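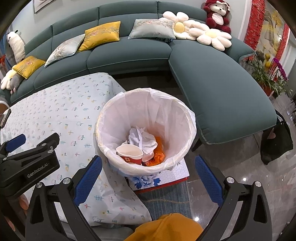

Right, living room reset thread, because my cousin Eyerusalem is coming to stay and I have until 10 tonight to look like a person who has her life together 🧵

Starting with the bin. I always start with the bin! If there's a clean bag in with the edge folded over the rim, I feel like I've already done half the work. One paper cup, a tissue and an orange wrapper in so far. Plenty of room for more.

The bin is up on the peony box at the moment and I quite like it there. Saves my back. Fuseini says a bin doesn't need a plinth. Fuseini is not doing the tidying.

Next up, cushions. I've got mustard ones, pale grey-blue ones and the two white daisies with the yellow middles, and every single time I try a different order. Tonight I'm keeping the daisies up the one end together - they look daft split up.

People keep asking about the sofa colour so I'll say it again, it's teal, a dark one, and yes it shows every bit of fluff. I'd still buy it again tomorrow. You can fit the whole family on it if somebody takes the long bit and keeps their feet to themselves.

Tablecloth is the pale blue one with all the little flowers. Came from a stall in Lenville, 16 quid, and I've had more compliments on it than on anything I've ever worn. It's a bit long for a low table but I can't bring myself to cut it.

Soft toys are staying on the sofa. I did think about putting them away and then the white one with the black ears looked at me.

Still to do: rug, floor, find somewhere to put the mustard cloth. The marble is lovely but it's so shiny that you get the ceiling lights AND every footprint.

Tea first though. If anyone's got a good way of getting fluff off a dark sofa that isn't sticky tape round the hand, please tell me, I'm nearly out of tape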